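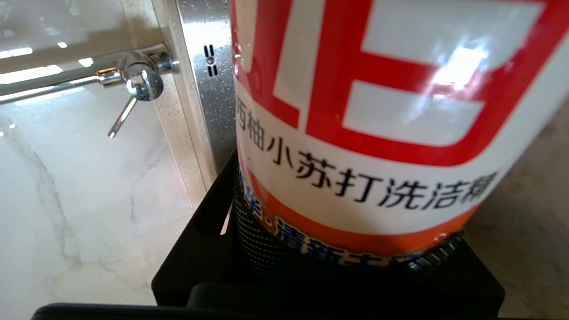 Section 2. Planning the Purchase

Please read this section before you order the Ternska wrist kit. Many buyers look only at the price of the arm, and then the small parts use up the budget in the first months.

2.1 Before you ask for a quote

1. Write down the objects the gripper must hold. Note the width of each one at the height where it will be gripped. Bottles that become narrow near the base need the long fingers.
2. Weigh each object when it is full. The standard gripper lifts 767 grams. For heavier bottles, order the Gronia gripper.
3. Measure the free space next to the sink, the wall and the faucet. The wrist needs 400 mm above the counter to turn.
4. Check what the counter is made of. The clamp can be used on stone and composite. Do not fix it to glass.

Note: Shiny labels, steel panels and chrome parts reflect the ceiling lights into the wrist camera. Keep some money for a lamp with a soft cover. It is cheaper to buy it together with the kit.

2.2 Making the budget

5. Put the arm, controller and wrist camera on one line. The base price is 4000 euros without tax.
6. On a second line put the parts that wear out: finger pads, cable sleeve, camera window. Plan two sets for the first year.
7. Add the holders. An object that stands in a fixed holder is easier to find again, and the set-up takes less time. Privlow sells square holders in several sizes, or you can print your own.
8. Add the splash cover if the arm works near water.

CAUTION: The standard wrist is not sealed. Damage from water or soap is not covered by the warranty, also when the splash cover was ordered later.

2.3 Ordering

9. Send the object list and the measurements to Srisuk, our sales partner, with your order form.
10. Wait for the written confirmation before you drill or cut anything in the counter.

Note: Prices are from August 2022. The next price list comes in February. Quotes that are already confirmed keep their old price.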